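Grenlow storage bench, gray — three months in

Print this page | E-mail this to a friend

Bought this in March for the back room. $163 at Hillico, plus delivery. Wanted somewhere to sit, somewhere to fold laundry, somewhere to throw the socks nobody claims. Does all three. Mostly.

Assembly: fine. Legs go on first, whatever the sheet says. One bolt didn't want to start and I had to back it out twice. Bag of spare screws included, good.

Fabric: gray, plain, hides lint better than I expected. Bright socks show up on it right away, dark ones vanish. I sort on it most mornings now. Pairs on the left, strays on the right, back in the basket by 8. Seat is firm. Very firm. Okay for shoes-on, shoes-off, not for a whole movie.

Size is my main gripe. Listing says 75 inches wide and it is, but measure your room first becuase it eats a wall. I can't get it tight into the corner either, there's a bracket down at floor level. So there's a gap and the gap collects stuff.

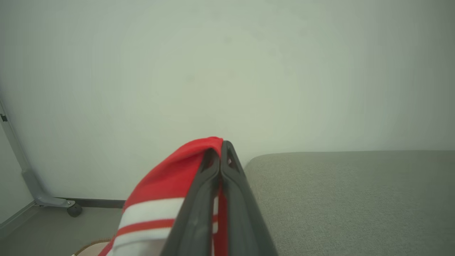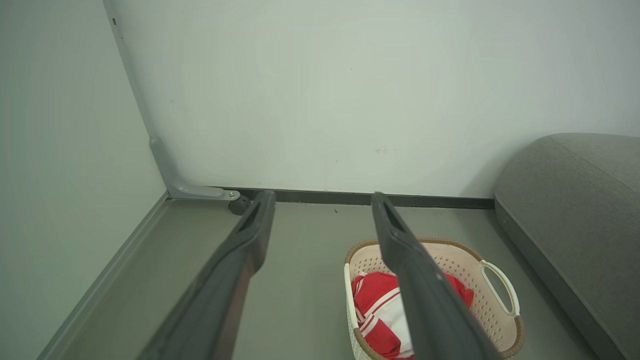
Top: red and white stripes against the plain wall. Bottom: the corner, with the bracket and the little black caster on the floor.

Storage under the seat — deep, no divider. Everything slides to one end. I put in two shoe boxes and that fixed it. Lid is heavy, watch your fingers. No soft close, and at this price there should be.

Cleaning: damp cloth, done. Coffee came out. Pen did not.

Would I buy again? Yes, in the shorter size. The Bristent one I had before was softer but sagged in the middle inside a year. This hasnt moved.

Four out of five.

Reader comments (3)

mudroom_mom: Does the lid stay up by itself? Mine drops.

pk83: Got the same one, same problem with the lid. Hillico sent me a new hinge free, took two weeks.

tallboy: 75 inches is huge. Thanks for the warning, going with the short one.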